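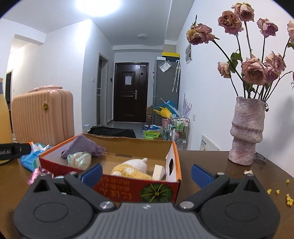 Open carton on a wooden table, with a plush toy, a folded cloth and a plastic pouch inside.

Reused Cartons and Soft Goods - Frequently Asked Questions
Stitthorpe Parcel Desk. Updated September 2025

Can I send items in a used food carton?
Yes. Printed cartons are accepted if the walls are rigid and all flaps are attached. Old printing may stay visible, but old barcodes and address labels must be covered or removed.

My carton has a hole in one flap. Is it acceptable?
A hole in an inner flap is fine if the outer flaps close fully over it. Holes in an outer wall must be patched from the inside with card.

How should a plush toy be packed?
Lay it on its side near the centre of the carton. Do not compress the head or ears. Light-coloured fabric should go in a clear bag first.

Can clothing or cloth be used as padding?
Yes. Fold it flat against the walls - loose bundles shift in transit. List it on the contents form as goods, not as packing material.

What about small boxed items?
Stand them upright against something soft and fill the gap on the other side. Nothing should move when the closed carton is tilted.

Are bottles accepted in the same carton?
No. Liquids travel separately under form 2942.

What is the size limit?
The longest side may not exceed 34 cm for the Donder rate. Larger cartons go by Eskildsen freight.

Can I leave wrappers in the carton?
Empty wrappers are to be removed before sealing. Sealed packets may stay.

How long is a packed carton held?
Six days from drop-off at the Clarkuvine counter, shelf 384. Extensions are arranged with Preben Eyvindsson at the desk.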